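In Defense of the Empty Room

My aunt called last week to ask when I was going to "finish" my living room. I've lived in this apartment in Cultville for six years. It is finished! There's a couch, a lamp, a rug I like, and one wall with nothing on it at all, and that wall is the one everybody wants to help me with.

I don't know when we all decided a bare wall was a cry for help. You move in somewhere, you put down your boxes, and within a month people are handing you baskets and little signs with words on them. I got 172 square feet of living room and I'd like to walk across some of it, thanks.

I wasn't always like this (ask my old roommates). When I lived over in Sondside I bought something for the place pretty much every payday. Candle holders, and I don't even burn candles. A ladder you lean on a wall and hang blankets from. I paid $259 for a side table because the store had it next to a nicer couch than mine, and I guess I thought some of the couch would come home with it. Then my rent went up and I had to move, and I spent a whole November wrapping all of it in newspaper. By box thirty I hated every candle holder I owned.

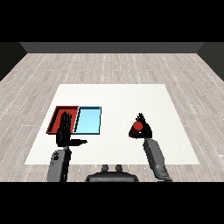 Page last changed: November, 9:40 p.m.

So now I go the other way. White table, pale floorboards, plain walls, that kind of room makes my shoulders drop. Everaldo Xavier, who lives downstairs from me, says it would make him feel like he was waiting for a dentist. Fair enough. His place is wall to wall records and plants and I love going over there, and I also love leaving.

What bugs me is the idea that a room has to prove something about you. I've had company sit on my couch and look all over for the personality. It's in the kitchen, making you a sandwich! Come talk to me!

And yes, I know plain can be its own kind of showing off. There are people who'll spend a fortune on one chair and then won't let you sit in it. I'm not with them either. My couch came from a guy in Lins who wanted it out of his garage by dinner.

Anyway, my aunt is mailing me a clock.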